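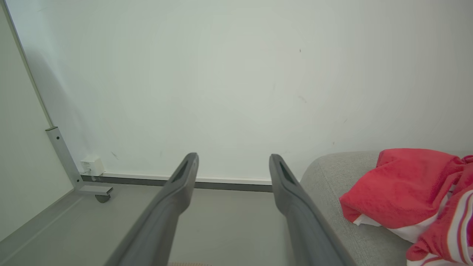 Pale wall with a few scuffs, baseboard along the bottom.

Messina Wall Scuff Cleaner – 19 oz bottle

I started selling this one in December, after I'd used up two bottles of it in my own hallway. It's made for painted walls that are mostly fine but have picked up those little gray smudges and specks you only notice once you're sitting down with a coffee. You know the ones! Chair backs, shoes, the vacuum, a suitcase on its way out the door.

You put a bit on a damp cloth, rub lightly in small circles, then go over the spot with plain water. It has hardly any smell (a little like bar soap) and I've never had it leave a sticky patch. On flat paint please go easy and try it behind a door first – flat paint can turn shiny if you scrub it, whatever cleaner you use. Eggshell and satin are much more forgiving.

Baseboards are fine too. I do mine with an old sock over my hand, and I run it along the top edge first, where the dust sits. If there's furniture against the wall, pull it out a few inches before you begin or you'll end up with a clean stripe and a dirty stripe, and then you'll have to do the whole thing anyway.

It won't do much for grease above a stove. For that I'd get the Gesitz degreaser, item 119, and keep this for the living room and the stairs. Pen marks are hit or miss. Pencil comes off nicely.

Item number: 873
Brand: Messina
Size: 19 oz, flip cap
Use on: washable painted walls, painted trim, baseboards
Keep off: wallpaper, bare wood, fabric
Goes well with: Collora cotton cloths, item 76

Update, July 24, 2019: the new bottles have a blue cap in place of the white one. Same stuff inside, and I'm still sending out the last of the white ones, so you may get either.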